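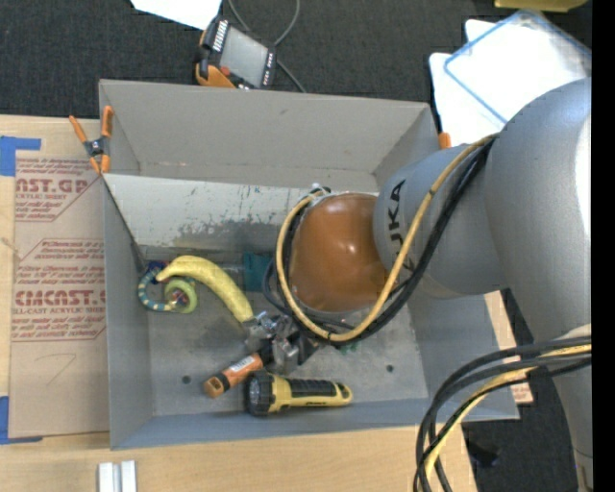
Le grand bac gris sur la table en bois clair, avec la banane et les outils au fond.

Mars, un peu avant 9 heures du soir

Je m'étais promis de n'écrire que quelques lignes ce soir, et me voilà déjà avec la tisane, la couverture et le bon stylo, autant dire que c'est mal parti ! Mais il faut bien que je parle du bac, puisque j'y pense depuis ce matin.

Je l'aime bien, ce grand bac gris. Il n'a rien de beau, le panneau blanchâtre à l'intérieur est tout éraflé, avec ses taches gris foncé dans le bas, et pourtant je le trouve plus sympathique que les caisses neuves que Stanevine nous a livrées cet hiver et que je n'ose pas encore rayer. On y met ce qui n'a pas de place ailleurs. Un outil orange, une lampe torche jaune et noire à côté, et puis la banane, posée là, dans la moitié gauche, comme si elle avait toujours fait partie de la caisse. J'ai eu envie de rire en la voyant (et un peu faim aussi, je n'avais avalé qu'un café depuis 8 heures).

Ça m'a rappelé le tiroir de la cuisine, chez mes parents, celui du bas, où l'on trouvait le tournevis, la ficelle à rôti, les bougies d'anniversaire et, une année, une clémentine oubliée depuis Noël. Maman disait qu'elle le rangerait dimanche prochain. Elle l'a dit pendant toute mon enfance, et quand nous avons vidé la maison, j'ai gardé la ficelle, qui est encore dans mon placard à côté du sel.

Du coup, en rentrant, je me suis attaquée à mon propre fouillis. J'ai sorti les 2 boîtes Vestico du couloir, celles que je contourne depuis le déménagement, et j'ai tout étalé sur le tapis. Des rallonges, le mètre ruban que je croyais perdu, une notice de l'étagère Toltier alors que je n'ai plus l'étagère, un puzzle de 1000 pièces jamais ouvert. J'ai jeté la notice, non sans hésiter, et j'ai remis presque tout le reste dans les boîtes, mais mieux plié, mieux calé, et j'en suis assez fière quand même.

Le puzzle est resté sur la table basse. C'est un paysage de montagne avec beaucoup trop de ciel, je sens que je vais le regretter.

Penser à racheter des bananes, et du ruban adhésif, le large.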